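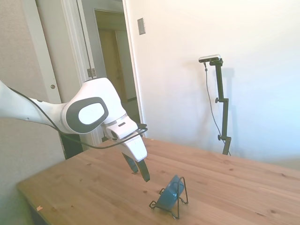 Shared kitchen reopens in May

The Rustmont Neighbourhood Centre kitchen will be open to members again from May, after the floor and plumbing work finished on schedule. Bookings are being taken now at the front counter or by phone.

The main change is to session lengths. Mornings used to be booked in two-hour blocks, which left people washing up while the next group carried in their groceries. Sessions are now 3 hours, with the last one ending at 9 p.m. The cost is $46 for a full session. Members who book for a community meal pay nothing but are asked to leave the kitchen stocked with dish soap and tea towels.

Erasto Mosoti will run the Thursday soup group's replacement, a monthly cook-up making 100 serves for the freezer program. He needs people who can peel and chop, and one person with a car big enough for coolers. Recipes are plain: barley and vegetable, red lentil, and split pea when the peas are cheap. Labels must list every ingredient, including the brand of stock.

Remzi Yazıcı has agreed to repeat his class on flatbreads and stuffed vegetables. Last time it filled early, so please put your name down only if you can come. Bring an apron and a container with a lid. 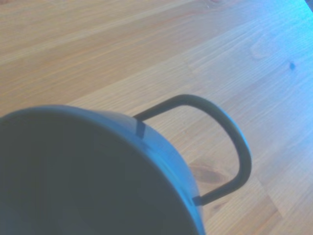

Pot and wooden tabletop.

A few reminders about equipment. Large pots go back on the bottom shelf with their lids beside them. Hot pans should be set on a trivet, as scorch marks are hard to sand out of timber. Knives are washed by hand and returned to the locked drawer. The old colour-coded cutting boards have been thrown out and a new set ordered from Tsoukalas.

The pantry door has a new code and the old one, 1771, no longer works. Ask at the counter for the new number when you pick up your key. Please don't write it on the whiteboard.

Anyone who left baking tins in the hall cupboard before the closure should collect them by the end of May. Unclaimed tins will go to the swap table.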